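Thursday, May. Dye bench, Tesbridge

Madder again, and I am so pleased with this one that I'm writing it up before I've even washed my hands (sorry about the thumbprint on the last page).

Cường Phùng brought back the second sack of root from the Prutero plot and we ground it a bit coarser than the last lot. I weighed out 230 g and left it to soak overnight in the enamel bucket with the lid on. By morning the water had gone the colour of strong tea, and I nearly threw it out as a failure, but Bergþóra Gunnlaugsson said to leave it alone and put the kettle on. She was right, annoyingly.

Wool for this batch was 659 g of the Konen fleece, spun last winter, scoured twice. It still smells of sheep when it's warm! Alum mordant as usual, no cream of tartar this time — I wanted to see whether we'd miss it. I don't think we do, though the skein nearest the bottom took up less than the others and I probably didn't stir it enough while I was on the phone to the plumber.

Brought the bath up slowly and held it at 60 degrees, or tried to, as the old ring overshoots if you so much as look away. Anything hotter and the browns come through and spoil it. First skein came out at two hours, a proper brick red. The later ones in the exhaust bath went down through coral to a dusty pink, and that last pink is the one I want for the Ninh blanket border. It's very close to the little tray, a shade greyer if anything.

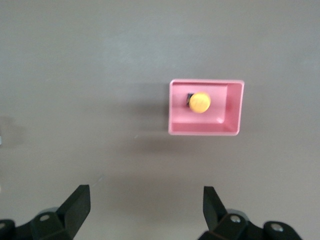
Exhaust bath notes

Kept the same liquor going for three more dips, 20 minutes each, topping up with rainwater from the butt. Third dip hardly did anything. I'd stop at two next time and save the gas.

Tried a pinch of chalk in a jam jar on the side and it shifted the red noticeably bluer, so tap water might do half the job for us. Must ask Bergþóra what she put in hers last autumn, the label has washed off.

Still to do: light test strips in the south window, rub test on the brick red, order more alum. Lid of the big pan needs a new knob — Cường has one somewhere.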